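Open Day at the Plenon Robotics Centre: Frequently Asked Questions
Last updated January 21, 2021 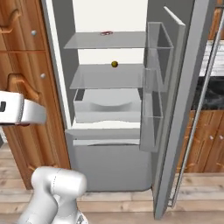 The Plenon Robotics Centre opens its teaching rooms to the public once a year. The questions below are those most often put to the visits office. Please read them before booking, as the arrangements differ in several respects from those of earlier years.

General

What is the open day?

The open day is an opportunity for members of the public to see the work of the Centre's household robotics group. The group studies how a robot arm can be taught to carry out ordinary kitchen tasks, such as opening a refrigerator, finding an item on a shelf, taking it out and closing the door again. Much of this work is carried out in simulation, in a kitchen that exists only on the computer, and visitors will see both the simulated kitchen and the Centre's test room.

Who may attend?

The day is open to everyone. No knowledge of robotics or computing is expected. Children under the age of 9 are welcome in the main hall but may not enter the test room. All other children must be accompanied by an adult throughout their visit.

Is there a charge?

Admission is free. A place must nevertheless be booked in advance.

Where does it take place?

All activities are held in the Horkby Building. Visitors should use the main entrance, which faces the car park. The side entrance is for staff and deliveries and will remain locked.

Booking and arrival

How do I book a place?

Places are booked through the form on the visits page. Each booking is for a named session and may include up to two adults and any children in their care. Confirmation is sent by email. If you have received no confirmation by the end of the following working day, please check that the address was entered correctly before contacting the office.

How long does a session last?

Each session lasts 60 minutes. It begins with a short talk in the main hall, followed by the simulation demonstration and then the test room. Visitors may stay in the main hall after their session has ended, but the demonstrations cannot be attended a second time on the same booking.

How large are the groups?

Each group is limited to 20 visitors. The limit is set by the size of the test room and cannot be raised on the day.

May I come without a booking?

Unbooked visitors may see the displays in the main hall if space allows. They cannot join a demonstration, even where a booked visitor has failed to arrive, as the groups are closed once the talk has begun.

What happens if I am late?

Visitors arriving during the talk will be admitted quietly at the back of the hall. After the talk, latecomers will be offered a place in a later session if one is free.

How do I cancel?

Please use the link in the confirmation email. The place is then returned to the booking system at once.

The demonstrations

What will I see in the simulation demonstration?

The demonstration is shown on a large screen. A white robot arm works in a kitchen fitted with wooden cabinets, a dark granite worktop and a refrigerator with its door open. On the upper glass shelf of the refrigerator is a small red item, and on the lower shelf an olive-yellow ball. Staff will set the arm a task, explain what the program has been given to work with, and let it run. The same task is then repeated with one thing changed, for example the starting position of the arm.

Why are so few objects used?

Simple arrangements make it easier to judge an attempt. Where each shelf holds a single object, it is plain which one the robot has gone towards and whether it has touched anything on the way. Fuller arrangements are also used in the group's work and will be discussed in the talk.

Why is a simulated kitchen used at all?

A task can be attempted in simulation a great many times without wear to the equipment, and every attempt can begin from exactly the same position. Errors that would damage a real shelf or a real arm have no such cost. The limits of the method are also covered in the talk. A simulated drawer may slide more freely than a real one, and a program that has been trained only on the first may do poorly with the second.

What is Mudik?

Mudik is the Centre's own control program. It takes in the view from a camera together with the position of the arm's joints and decides how the arm should move next. The same program is used in simulation and in the test room. The version shown at the open day is the one in daily use, and no special version is prepared for visitors.

Will the robot always complete its task?

No. The demonstrations are not rehearsed to a fixed result, and some attempts will fail. The robot may miss an object, drop it, or stop before the task is finished. Staff will explain the likely cause where they can. Attempts are not cut short merely because they are going badly, although they may be stopped for reasons of time.

What takes place in the test room?

Visitors stand behind the barrier and watch a real arm attempt a task of a similar kind with household objects. The arm moves slowly. There may be pauses between attempts while staff return the objects to their places, and questions are welcome during these pauses.

May visitors operate the robot?

Visitors aged 9 and over may try steering the simulated arm with a hand controller in the main hall. Turns are short and are taken in order of arrival. The arm in the test room is operated by staff only.

Is the robot able to work in a home?

The equipment shown is intended for research. It is not a product, it is not for sale, and the Centre has no plans to place it in private homes. Questions about household products should be addressed to their makers.

Safety and access

What rules apply in the test room?

Visitors must remain behind the barrier at all times and must follow instructions given by staff. Bags and coats are to be left in the main hall, where hooks and shelves are provided. The operator can stop the arm at any moment. Should an alarm sound, please leave by the nearest marked exit and gather in the car park.

Is the building accessible?

The main hall and the test room are on the ground floor and have step-free access. Seating is provided for the talk and for the simulation demonstration. Visitors who would like a seat in the test room are asked to say so when booking. Assistance dogs are welcome in all areas open to the public.

Is there a quiet session?

Yes. The first session of the day is run with a smaller group, lower sound levels and no hand controllers in the hall. It may be booked by anyone who would find this helpful, and no explanation is required.

Are face coverings required?

The rules on face coverings and distancing in force on the day will apply. They will be set out in the confirmation email and displayed at the main entrance. Visitors who are unwell are asked not to attend. If the open day cannot go ahead, everyone with a booking will be told by email.

Photographs and recording

May I take photographs?

Photographs may be taken in the main hall for personal use. Flash must not be used during the demonstrations. Photography is not permitted in the test room.

Will I be filmed?

The cameras on the test room equipment are directed at the work surface. The Centre does not film visitors during the open day.

Schools and further information

Can a school bring a class?

School groups are received on separate dates and should not be booked through the open day form. Teachers are asked to write to the visits office, giving the age of the pupils and any access needs. A worksheet on the refrigerator task can be supplied in advance.

Is there anything to read beforehand?

The Grímsdóttir Library, on the first floor of the Horkby Building, holds a small collection of introductory books on robotics. The library may be used for reference by any visitor holding a confirmed booking. A lift is available. Books may not be borrowed on a visitor's booking.

Are refreshments available?

Hot drinks and light snacks are sold in the main hall. Food and drink may not be taken into the test room or the library.

Whom should I contact with a question not answered here?

Please use the enquiry form on the visits page and select "Open day" from the list of subjects. Enquiries about employment or study at the Centre are handled by a different office and should be sent through the general contact page.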